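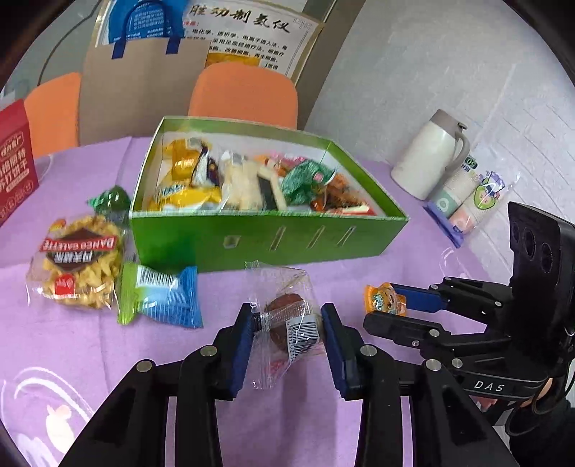 Jurno: I would put the wafers in last. In my box they were at the bottom and the person who got it received crumbs.

Skatum: Thank you, I will write this down. My question was more about the box itself. We want to send snack boxes to members who live far away, and I am not sure if an open box on the table lets me judge the space well. When I close the lid, things always move.

Sostum: They move because there is air between them. Stand the flat packets up along the sides, like books, and put the round cakes in the middle. Then close it and shake it a little. If you hear much, add one more small packet.

Jurno: I do not agree with standing everything up. Foil packets are full of air and they push the lid open after a while. I lay them flat in 2 layers.

Skatum: What about jelly cups? I have the small ones with a thin lid.

Sostum: Put them in a separate bag, please. One cup opened in my parcel in April and all the biscuits tasted of orange.

Ejigu: Also look at the weight. Mine was 86 grams over the cheaper price and I had to take out the peanuts at the counter, with people waiting behind me.

Skatum: Then I will weigh before I close. I also think now it is better to empty everything on the table first and choose from the pile. 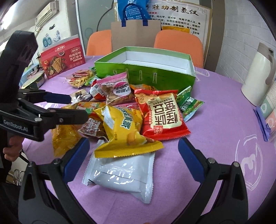 Snack Exchange Club > Packing and Posting

Ejigu: Yes, choose from the pile. I begin with one spicy thing, for example 怪味豆, then one sweet, then biscuits. After this I fill the holes.

Jurno: Be careful with the beans, not all people like this taste. I would ask before sending.

Ejigu: If we ask about everything, there is no surprise left. I only ask about allergies.

Sostum: I am with Jurno here. A short message takes 5 minutes.

Skatum: I will ask about allergies and about spicy food, and keep the rest secret. Does anybody put paper on top, under the lid?

Ejigu: One sheet, folded twice. Write the names of the snacks on it in English.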